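## 4. What the wash slips say about creases

The slips were the part of the Larnia material we most looked forward to, and they did not let us down. Every tablecloth sent out by the Larnia hotel went to the Lonness laundry with a small paper slip pinned to one corner. The slip gave the size of the cloth, the room it came from, and the treatment wanted. In theory that was all. In practice the dining room staff wrote whatever they liked in the space at the bottom, and the laundry wrote back. A slip could make the trip more than once, and some of them carry a whole running quarrel in different inks.

We drew 1000 slips from the boxes described in Section 3. Five were too faded to read with any confidence and were set aside, leaving 995. All shares and comparisons in this section rest on those 995. We did not try to rescue the faded ones by guessing from the slips stored next to them, tempting as it was in one case where the word "gravy" can almost be made out.

### 4.1 Creases before stains

We expected stains to be the main subject. A hotel sends its tablecloths out to be cleaned, after all, and the printed part of the slip has a box for stains and no box for anything else. Yet 509 of the readable slips have a handwritten remark about creasing, folding or hanging, so a little over half of the writing staff took the trouble to do was about the shape of the cloth. Wine, wax and coffee come up often enough, but they are mostly dealt with in a word or two. The remarks on creases are longer, more annoyed, and much more fun to read.

The wording falls into two families. The first treats a crease as damage: the cloth has been "crushed," "sat on," or "put away damp." The second treats it as a matter of order. A cloth can be perfectly flat and still be wrong if the center fold does not run down the middle of the table, or if the cross folds have been pressed inward on one half and outward on the other. The dining room had a term for this second fault, "walking," and used it without ever explaining it. It took us some time to work out what it meant. A cloth "walks" when its long fold starts in the middle at one end of the table and has drifted off to the side by the time it reaches the other. Once we had the meaning, a large group of remarks that had looked like nonsense opened up all at once, including our favorite, "this one walks to the kitchen."

The two families are not spread evenly across the rooms. Remarks about damage come from everywhere. Remarks about order come mostly from the long room, where tables were pushed together for parties and a diner seated at one end could look straight down the whole line of folds. Small tables in the breakfast room hardly ever produced a complaint of this kind. A drifting fold needs some distance to show itself, and a breakfast table is simply too short.

### 4.2 The fold as a sign of clean linen

There is a puzzle here that we find fascinating. The same staff who sent cloths back for creases also sent them back for having no folds. A remark such as "no press line, do again" makes sense only if the reader wanted a line to be there. Guests seem to have read the sharp grid of pressed folds as proof that the cloth had come fresh from the laundry that day, and the dining room knew it. A cloth with soft ripples looked used even if it had been washed that morning. A cloth with hard, straight folds looked new even when, as one slip cheerfully admits, it had been turned over to hide a spot.

So a crease was never simply a crease. What counted was whether it was straight, whether it was sharp, and whether it met the edge of the table at the place where people expected it. We think this helps explain why the hand instructions in the Lonness wash book spend so little time on soap and so much on folding. The book gives a separate order of folds for each size of cloth, and it asks that the last fold be made with the hem facing the person who will open it. Anyone who has tried to spread a large cloth alone will see the sense in that at once! If the hem is on the wrong side, the cloth has to be turned in the air, and the fresh folds go soft before it ever touches the table.

We tested the folding orders ourselves with cotton cloths of the plain Suvarna weave, the closest match we could buy to the surviving pieces in the Larnia cupboards. We make no grand claims for the exercise. We are not trained laundry hands, our iron was an ordinary household one, and our first attempts would have been sent back with a very rude slip. Still, it taught us more in an afternoon than we had learned from weeks of reading. The order of folds in the wash book leaves the center line on the outside of the bundle, where it is pressed last and stays sharpest. Reverse the order and the center line ends up buried, and it opens out rounded and weak. Several remarks that ask for the "middle outside" can now be read with full confidence.

### 4.3 Where softness gathers

The exercise also made us look much more closely at the soft ripples that the slips complain about. Pressed folds are easy to describe, as they run straight and cross at right angles. Soft ones are harder. They depend on how the cloth was let down, on how much it was pulled afterward, and on the light, and a ripple that is plain from one chair can vanish from the next. White cloth makes this worse, or better, depending on one's point of view: there is no pattern to hide a ripple, but there is little contrast to show it either, and the whole thing comes down to faint changes of gray. A cloth can look smooth farther off and still be gently creased close to the viewer, as in Figure 5, and we believe a good number of the disputes between hotel and laundry began in just this way, with two people looking at the same cloth from opposite sides of the table.

**Figure 5.** White cloth on a table near a plain gray wall, smooth in the distance, with soft folds and wrinkles toward the foreground.
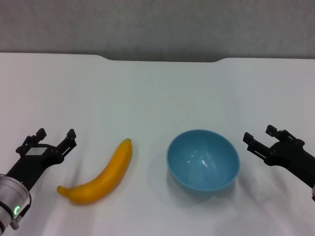

The staff had their own ways around the problem. One set of slips from the long room asks that cloths for the window tables be "pressed twice," while cloths for the back wall get no such request. Low side light from a window picks out every ripple, and the back wall was lit from above. We were delighted to find this, for it means the dining room was sorting its linen by light long before anything of the kind turns up in the printed housekeeping guides we have seen. The best pressed cloths went where the sun would find fault with them, and the tired ones spent their last years in the gloom beside the service door.

Starch was the other tool. Requests for extra starch bunch up in September, when the harvest dinners were held and the long room was in use most evenings. A heavily starched cloth holds its press lines through a good deal of handling, but it also cracks along them in time, and the wear marks on the surviving cloths follow the fold lines closely. In the worst of them the threads have gone completely at the crossing points, leaving small holes in a grid as regular as a sheet of stamps. Some were darned. The darns are beautifully done, flat enough to slide a fingertip across without a catch, and whoever made them must have known that the next pressing would run straight over the top.

### 4.4 A comparison with Prinden

The Prinden boarding house sent its linen to the same laundry, and its slips use the same printed form, so it ought to be the ideal comparison. We wish there were more of them. The few we have contain nothing on walking folds and nothing on light. They ask for cloths to be back by a certain meal, and once for a missing napkin to be found. Prinden guests ate together at one square table, and the owner appears to have spread the cloth herself, with no need to write down what she wanted from it.

It would be easy to conclude that Prinden did not care. We are wary of that reading. The slips record what had to be said between people who did not work in the same room, and a boarding house with one pair of hands had far less of that to say. The two cloths that survive from the house are neatly hemmed and evenly worn, with a pressed center line that can still be felt, and on both of them it runs true from end to end. Section 5 takes up the hems, where the Prinden pieces have a good deal more to offer.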